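Call for Participants: Student Project in Robotic Cloth Handling

Pedow College, School of Engineering and Computing

Applications are invited from students who wish to join the Rudd Project, a supervised student project concerned with the handling of clothes and household textiles by robot arms. The project is open to students from all departments of the college. Five places are available for student operators and a further eight for student annotators. A paid post of Student Project Coordinator is advertised at the same time, and details are given towards the end of this notice.

Background to the project

The Rudd Project began as an option within the second-year robotics class. Students on that class had been asked to teach a small arm to pick up wooden blocks, and several asked whether they might try something that would not keep its shape. A group was formed to look into the matter, and it has since become a project in its own right, with its own room, its own timetable and a modest budget granted by the School.

Cloth is a difficult material for a machine. A block may be described by its corners and its position, and will look much the same after it has been lifted as it did before. A shirt or a towel changes shape each time it is touched. Its edges may be hidden, its colour may vary with the light, and two pieces lying together may be taken for one. Students who join the project should expect to spend a good deal of time on problems which appear simple to a person sorting the washing at home.

The work is organised around three tasks. The first is sorting, in which mixed items are separated by colour and placed in baskets or in piles. The second is flattening, in which a crumpled item is taken up and laid out on a surface. The third is folding, which is attempted only with small items at present. Participants will normally be assigned to one task for their first half-term and may ask to change after that.

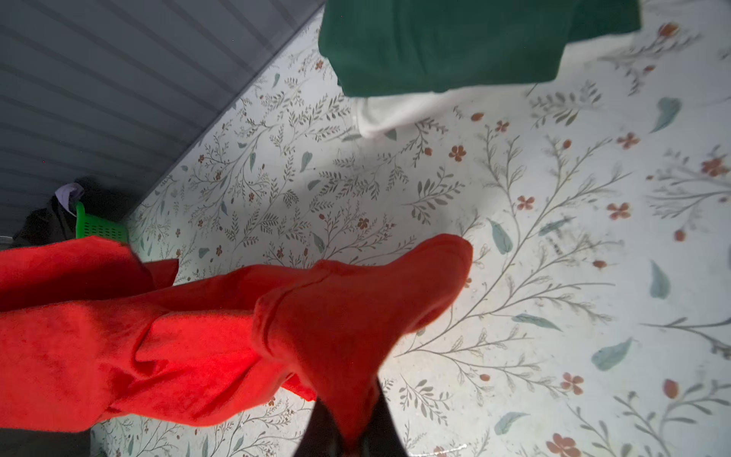 Each attempt at a task is known within the project as an episode. An operator guides the arm through the episode by means of a hand controller, while the position of the arm and the view from the wrist camera are stored together. The stored episodes are afterwards checked, labelled and used to train a control program, which is then tested on the same task without an operator. The collection stood at 548 accepted episodes when this notice was prepared. The aim for the coming term is to bring it to 1,000, with a greater share of episodes in which the items overlap or are of similar colour.

Episodes that go wrong are kept as well, provided that they are properly labelled. An item which slips, or a second item picked up by mistake, is of real use to those studying the results, and no participant will be marked down for a failed attempt. What is asked is that the failure be recorded plainly and in the agreed terms.

Roles open to participants

Student operators will guide the arm, prepare the working surface before each episode and reset it afterwards. They will work in pairs, with one person at the controller and the other beside the emergency stop. Steady hands and patience are of more value in this role than previous experience. Operators will be asked to attend two sessions each week during term, each lasting two hours including a break.

Student annotators will review stored episodes at a desk, mark the points at which an item is gripped and released, and write a short plain description of what was attempted. Much of this can be done at times of the annotator's own choosing in the computing room. One meeting a week is compulsory. At this meeting, annotators compare their labels for the same episodes and settle any differences, and a written guide is amended accordingly. The guide now runs to a fair length and new annotators are asked to read it in full before they begin.

Participants in both roles may, if they wish, take part in the training and testing of control programs. This work is carried out in Python. A short course of evening classes is offered to those who have not used the language, and attendance does not commit a student to any further part in the project.

Equipment and room

The project is housed in the Josemetti Room, on the ground floor of the engineering building. The room may be reached without steps and the controller bench can be raised or lowered. Items used in the tasks include towels, cleaning cloths, socks and outgrown clothing given by staff and students. Donations of clean clothing are welcome at any time and may be left at the School office. Items with pins, loose buttons or metal trimmings cannot be accepted.

The software used for storing and reviewing episodes is called Drasico and was written by former students of the class. It is plain in appearance and has certain faults, a list of which is kept on the wall by the door. Participants with an interest in improving it will be given every encouragement.

Who may apply

Applicants must be enrolled students of the college and must be able to take part for at least one full term. No previous knowledge of robotics is required. Students of textiles, fashion and design are particularly invited to apply, as the project has had cause to regret its want of knowledge about how different fabrics behave. Students of languages and of English have also proved to be careful annotators.

Applicants for the operator role should be comfortable sitting or standing at a bench for periods of up to forty minutes. Any adjustment that would make this easier may be discussed in confidence before or after an application is made — the project has some freedom in the way sessions are arranged.

All operators must complete the workshop safety induction before using the arm. The induction takes one afternoon. Students who completed it in connection with another course need not do so again, but must bring their signed card to the first session. Long hair must be tied back, and scarves, lanyards and loose sleeves may not be worn within reach of the arm.

What participants receive

Participation is unpaid for operators and annotators. It may be counted towards the Practical Studies requirement where the student's personal tutor agrees in advance, and a certificate stating the hours completed will be issued at the end of the year. Participants will be named in the project report unless they ask not to be. Travel costs will be met for any visit made on behalf of the project.

An open evening is held in December, at which participants show their work to families, other students and local schools. All participants are expected to help with the preparations, and operators will be asked to give short demonstrations.

Student Project Coordinator (paid post)

The School also wishes to appoint a Student Project Coordinator, who will work eight hours a week in term time at the college's standard student rate. The post is open to students in their second year or above.

The coordinator will draw up the session timetable, keep the register of episodes, ensure that the room is left in good order and act as the first point of contact for participants. He or she will also prepare a brief written report at the end of each half-term, stating what has been collected, what has been rejected and for what reason. The post involves a certain amount of practical work, such as washing and drying the cloth items and replacing worn gripper pads, for which instruction will be given.

Candidates should be well organised, able to write clearly and willing to give guidance to students who may be older than themselves. Experience of running a club, society or team would be an advantage. Candidates who have previously taken part in the project will be considered on the same terms as those who have not.

How to apply

Students applying for a place as operator or annotator should complete the short form available from the School office and state which role they prefer. Those willing to be considered for either should say so. The form asks for a paragraph explaining the applicant's interest in the project. It need not be technical.

Candidates for the post of coordinator should submit a letter of no more than two pages, together with the name of one member of staff who is able to comment on their work. Shortlisted candidates will be invited to a conversation of half an hour and will be asked to spend some time in the room during an ordinary session.

All applications should be addressed to Marjorie Tunstall, Project Supervisor, School of Engineering and Computing, and handed in at the School office or placed in the project's pigeonhole beside the main stairs. Questions may be put to the supervisor in person during her office hours, which are posted on her door. Students who would like to see the arm in use before deciding whether to apply may attend any session as observers, provided that they sign in at the bench on arrival.

Where there are more applicants than places, preference will be given to those who have not previously had the chance to work with the equipment. Unsuccessful applicants may ask to be placed on a reserve list, from which vacancies arising during the year will be filled.

Notice issued 2022-01-01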